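Switching to Decaf After Lunch

January 2026

I have been drinking coffee since I was in high school, and until last May I never paid attention to what time I drank it. My usual pattern was one cup when I got up, one when I sat down at my desk, one after lunch and one more when the afternoon started to drag. That makes 4 cups on a normal workday. I slept badly for years and blamed my mattress, my upstairs neighbor and the streetlight outside my window.

My doctor asked what I drank during the day and I told her. She suggested I stop having caffeine after noon for a month and see what happened. I didn't want to give up the afternoon cup, so I decided to try decaf.

The first bag I bought was from the supermarket and tasted like wet cardboard. I drank it for a week and complained to everyone at work. Lyle Whitfield, who sits across from me, told me to try the decaf from Coria, a small roaster near his apartment. It cost twice as much, and it was good. I would not have picked it out as decaf if someone had handed it to me.

The first two weeks were rough. I had headaches most afternoons and was short with people on the phone. I also kept getting up from my desk to make the old kind of coffee out of habit, and twice I drank half a cup before I noticed which bag I had used. After that I moved the regular beans to a high shelf and left the decaf by the kettle.

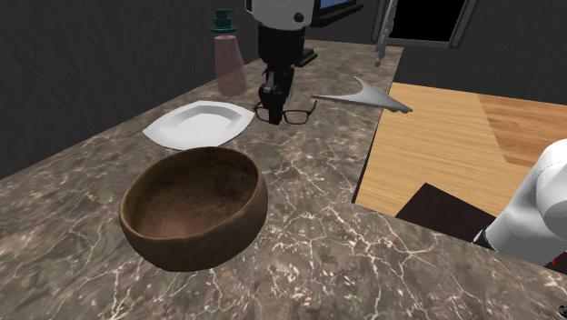 By the third week the headaches had stopped. My sleep changed more slowly. I still woke up in the night, but I fell back asleep instead of lying there going over work. I used to be awake for 40 minutes or more at a time. I kept notes on this in a cheap notebook, so I'm fairly sure of it, although I skipped a few nights when I was visiting my sister.

I changed a couple of other things along the way. I grind the decaf finer than my regular beans. The same setting gave me a thin cup. I use 20 grams for a mug, and I let the water sit for a minute after it boils. I also buy smaller bags now. The 200 gram size lasts me until it starts to taste flat, and the big bags always went stale on me.

Restaurants are still a problem. A lot of places either don't have decaf or have a pot that has been sitting there since breakfast. Ruth Restrepo and I had dinner at Fultetti in the fall, and when I asked for a decaf espresso the waiter brought it without any fuss. It was fine. Most of the time I order mint tea and have my coffee at home.

I did go back to regular coffee in the afternoons for a week over the holidays, mostly because I was at my parents' house and that was what they had. I was up past one every night. My father drinks two cups after dinner and sleeps like a rock, so I don't think there is one rule for everybody.

I still have two regular cups in the morning and have no plans to cut those. Coria has a new decaf from Peru coming in, and Lyle has already put his name down for a bag. I asked him to get me one too.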